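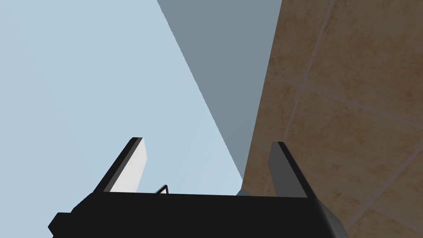 4.2 Chores in simulation

The second group of tests was done in simulation only. We wanted to know whether a controller trained on kitchen chores can finish them without help from a person, and we did not want the answer to depend on the condition of one particular arm. Four chores were selected: closing a drawer, moving a cup to a shelf, hanging a towel, and wiping a counter. Each chore was repeated 100 times, with a new start position in every trial.

Figure 3. View from the simulated wrist camera. The two fingers are open, and a tiled surface is visible on the right.

The controller receives the wrist view of Figure 3 together with the joint angles. It does not receive a map of the room. This choice makes the problem harder, and in our opinion also closer to the situation in a real home, where the furniture is moved often. When the view contains mostly large flat regions, the controller has few features for estimating its own position. Hinojosa reported the same difficulty in the Brolside tests, with a different gripper and a longer arm.

Closing the drawer was the most reliable of the four chores. The towel was the least reliable, and in many trials the policy continued to move after the cloth was already lost. We did not count a trial as successful if the object was dropped and picked up again, although for a person at home this would probably be acceptable. A time limit of 2 minutes was applied to each trial. Extending the limit to 8 minutes helped with wiping, but it made almost no difference for the towel.

From these results we cannot say that such a machine is ready for daily housework. Contact with soft materials is modeled only coarsely in our simulator, so the towel result should be read with care. The comparison with the Claltora arm, for which we have physical trials, is given in Section 4.3.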